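Zistthorpe Film Society Boards > Comics, Shorts and Indie > Clisteo: what did people make of the ending?

Started by pauline_r

pauline_r
Went to see Clisteo at the Zistthorpe screening and I'm still not sure what I watched. For those who missed it, it's the short feature written by Sohail Zaidi and directed by Soudabeh Farahani. A retired customs officer called Wesum takes a night job in a records office and finds a file on himself with entries going forward into next January. He spends the rest of the film trying to work out who is writing it.

I liked the first half a lot. The last ten minutes lost me. Does he write the final entry himself or not?

Pauline Rudd

marshlight
Yes, he writes it. The handwriting in the last entry has the same crossed sevens he uses on the customs form at the start.

hooman_a
I don't agree with that. Everybody in that office crosses their sevens. The supervisor does it on the rota. I took it that the office writes the files and it doesn't matter which person holds the pen.

marshlight
Then why show the customs form at all? It's on screen for ages.

hooman_a
To show he did the same job to other people for years. That's what his daughter is on about in the kitchen.

tollgate50
Can I ask about length? The programme said 50 minutes and I was out of there well over an hour later. Was there a second cut?

pauline_r
There was a talk before it, which ran on. The film itself is 50.

ehsanz
I did the sound on this so I'll keep out of the ending. On the money, as somebody asked me in the bar: it was made for nearly 3000 pounds, and 900 of that went on hiring the records office. The rest was food, travel and a hard drive. Nobody in the crew took a fee.

Sohail's first script was much longer and had a second lead, a clerk called Qiu, who is only a voice on the phone in the finished film. I thought she was the best thing in it and I said so then.

Ehsan

marshlight
That explains the phone calls. They felt like they belonged to a bigger part.

hooman_a
They were fine as they are. A second lead would have turned it into a detective story. 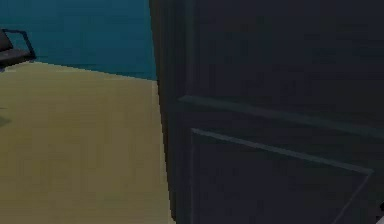

tollgate50
Has anyone read the piece on it in the new Screen Notes? It calls the film "a thriller that forgets to thrill", which I thought was harsh. The writer spends two paragraphs on the plot and gets the daughter's job wrong. She's a school cook, she isn't a nurse.

pauline_r
I read it. I don't think it's harsh. The middle drags, and the scene where he copies out the file by hand could lose half its length. I did think the review should have mentioned the lead's acting, as he carries the whole thing.

hooman_a
The copying scene is the best bit. It's the only time you see him enjoy himself.

marshlight
Have to side with Pauline on that one. I looked at my watch.

ehsanz
We had a shorter version of the copying scene. Soudabeh put it back to full length after the first test showing and I lost that argument as well.

tollgate50
Is it on again anywhere? My brother wants to see it.

ehsanz
5th April, same hall, with two other shorts before it. Doors at seven. Soudabeh will be there for questions afterwards so you can all ask her about the sevens.

marshlight
I will be asking her about the sevens.

hooman_a
She won't tell you. I asked Sohail already and he said to watch the supervisor's hands.

pauline_r
Which hand does the supervisor write with? I didn't notice.

hooman_a
Left. Wesum is right-handed in the customs scene. I'd need to see the last entry again to be sure.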